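February 14, 2026, club bench notes

Back on the toy kitchen for the Gelcombe round! Siwan wanted the banana again, but I said ketchup first, we lose the most points on it.
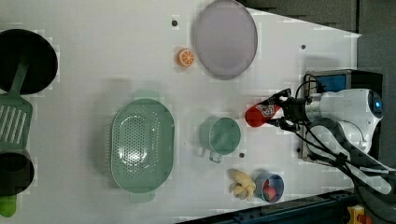 Speed is down to 100 from 400, and I like it much better there (Siwan says it's painful to watch).

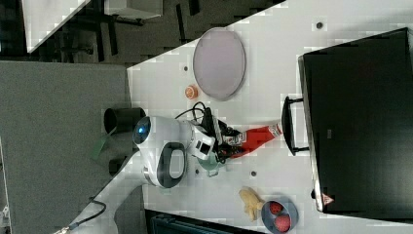
Still not happy with my grip height. The bottle is fatter at one end and I keep forgetting which way I taught it.

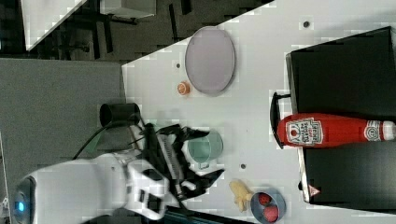

Dilwyn Meredith, arm programming

Saved the new poses as set 12. Please don't overwrite it, Siwan! 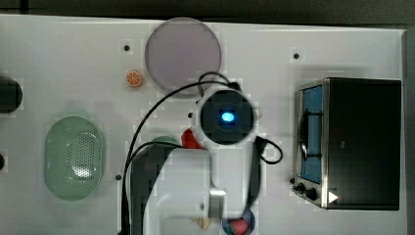
Next up is the fruit bowl, and I want to redo the cable ties at the wrist before that.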